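Start the budget from the task list. A bench-top arm for light assembly looks affordable on the supplier's first page and gets less so with each line added after it, so the lines need to be written down before anyone asks for a quote.

This page covers how to plan and cost a single-arm assembly cell at Jinumstead. It assumes a collaborative arm, a two-finger gripper, a wrist camera and furniture-scale parts.

## 1. Write the task sheet

One page per task. For each, record:

- the heaviest part the arm will hold, and where it will be gripped
- the surface finish of every part the gripper or camera has to deal with
- fastener type and access direction
- cycle time you can live with, which is usually longer than the one you want
- what a person will still do by hand

Finish is the entry most often left blank. It drives camera, lighting and finger selection, and those three together can move the total more than the choice of arm.

## 2. Size the arm

Add part mass, gripper, camera, mounting plate and cable dressing. Compare the sum with the rated payload at the reach you need, taken from the supplier's load diagram. The headline payload applies close to the base.

Long parts need a second check. A leg or rail held near one end puts a moment on the wrist that a mass figure won't show. If the sheet gives no moment limit, ask for one in writing before comparing prices.

## 3. Specify the wrist camera

Ask for minimum working distance, field of view at that distance, and whether exposure can be fixed by the user. At close range a single tube can fill the centre of the view and run out of it at both ends, so the software has no end point to locate from. Either budget for a fixed overhead camera as well or allow time for a stand-off pose in each cycle.

Gloss black against pale timber is a hard combination. Exposing for the timber loses detail in the black parts, and a highlight along a round tube can be taken for an edge. 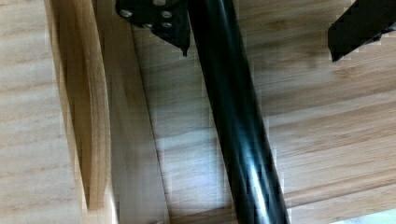 *Virkbridge Automation Planning Group*

The glossy black tube carries a bright streak along its lower portion, and the plate at the top left is dark enough that the fastener heads stand out more clearly than its surface does. Use parts like these for the vendor trial. A supplier's own demonstration block, matte and evenly lit, will not show you the problem.

Lighting belongs in the first quote. Ask for a diffuse source as a separate line, with its bracket and power supply included.

## 4. Choose fingers before choosing a gripper

Fingers wear out and get changed; the gripper body stays. Check that blanks are available and that the mounting pattern is published. For round tube, price a V-groove set. For curved timber panels, price a compliant pad set and a spare. We allow 2 sets of each type per cell.

Measure the clearance beside brackets and under seats with the fingers open. Catalogue drawings tend to show them closed.

## 5. Build the cost sheet

Use the same headings for every supplier so the quotes can be laid side by side:

| Line | Include | Often missed |
|---|---|---|
| Arm and controller | cabling, pendant | longer cable option |
| End effector | gripper, fingers, plate | spare fingers |
| Vision | camera, licence, light | annual renewal |
| Bench and fixtures | clamps, base plate | floor levelling |
| Safety | risk assessment, guarding | reassessment after changes |
| Integration | commissioning, training | travel |
| Freight | delivery, unloading | crate disposal |

For our last cell, the Gendska fixture plate came in at $671 before freight, and the freight quote was valid for 42 days. Check validity dates across the whole sheet. If one lapses before approval, the total is no longer a total.

## 6. Run the trial

Send the supplier your own parts, including at least one with a scuffed finish. Specify 100 consecutive picks with no operator intervention, and ask for the raw log as well as the summary. Record:

- missed picks, and the part orientation for each
- dropped parts
- marks left on timber or coating
- any change to lighting or exposure during the run

A change of lighting partway through restarts the count. Rallis-type fixtures may be used if the same fixture is in the quote – otherwise the trial describes a cell you are not buying.

## 7. Stage the purchase

Split the order at the end of the trial. Stage one is the arm, gripper and camera on a plain bench. Stage two is fixtures, permanent guarding and the second camera, ordered once the reach positions are settled. Complete the risk assessment before the arm is powered at either stage.

Submit stage one by February to fall within the current programme. Attach the task sheets, the completed cost sheet and the trial log.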